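Tuesday is sorting day at Nutbridge, and this page is where the best of it ends up. We're a swap shelf with ambitions: toys, woollies, tubs, odds and ends, all handed in at the Lisby Road door and all looking for their next home. Evie Bickerstaff started putting pictures up here last December, and people now tell us they look at the gallery before they look at the shelves. Quite right too!

The tally book stands at 1,113 items since we opened, and I've enjoyed nearly every one of them (the exception being a bag of single flip-flops). Soft things are my favourite. They squash into any corner, they're cheerful to handle and there's always somebody who wants them. Small plush toys go fastest of all, especially sea creatures and anything with a daft expression.
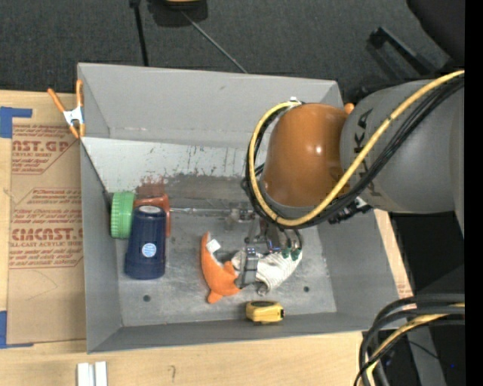

*Soft things in the big grey bin: an orange plush with a white underside, tag still on, next to something white and knitted with a lovely fine rib.*

I'm very taken with the orange one. It has such a good curve to it, and that stubby little fin (or foot, opinions differ in the kitchen) is exactly the sort of detail that gets a toy picked up and carried about all afternoon. Orange and white is a cracking combination as well. Nii Tsikata thinks it should go straight on the front shelf, and I'm with him.

The white knit has dark green patches along its top edge, and I do love a bit of green on white. Ribbing like that is a pleasure to look at close up. If you knit, come and have a nose at our woollies basket on your next visit, as we're always glad to hear how a thing was made and what it ought to be called on the label.

**How the sorting goes**

Everything gets tipped out, looked over and grouped: soft things together, containers together, puzzles and games on their own table because the pieces wander. Plush toys get a check of the seams and a squeeze for anything hard inside. Tags stay on where they're readable, so that whoever takes the toy home can see the washing instructions. Knitted bits are paired up if there's a pair to be had. Singles go in the craft drawer, which has turned out some marvellous puppets this year.

**Still wanted**

Small soft toys, clean and with their seams sound. Gloves and mittens, any size. Tubs with lids that fit! We've 67 lids upstairs and 45 tubs, and they don't seem to know each other.

Doors open at 8 on sorting days, and the kettle goes on shortly after.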